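3 min read

Testers wanted for a new face cream and two lip balms

Judadden is a small skincare maker in Rukley. We are searching for 80 persons who will use our new products at home for 5 weeks and tell us their opinion. The products are not yet in the shops. The day cream has the working name Trisus.

You can take part if you are over 18 and you have dry or normal skin. Please do not apply if you are pregnant or if you have an allergy to lanolin, as the balms contain it. Men are also very welcome, last time we had too few.

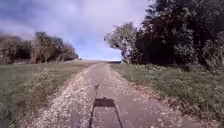
Every tester receives the cream and both balms by post. You use them each morning and fill in a short form once a week. At the end there is one meeting of 60 minutes in our Berchtold room, where tea is served. We pay travel costs inside the county, and you may keep what is left in the jars.

To apply, write us a few lines about your skin and what you use at present. The last day is 18 March 2018. We answer to everybody, also when the answer is no.

Comments

balmaddict: Is the cream perfumed? I get red from most of them.

Judadden: There is a light scent of oat. We can send you the ingredients list before you decide.

tilly_m: Did the hand cream test in December, forms were easy. Applied again!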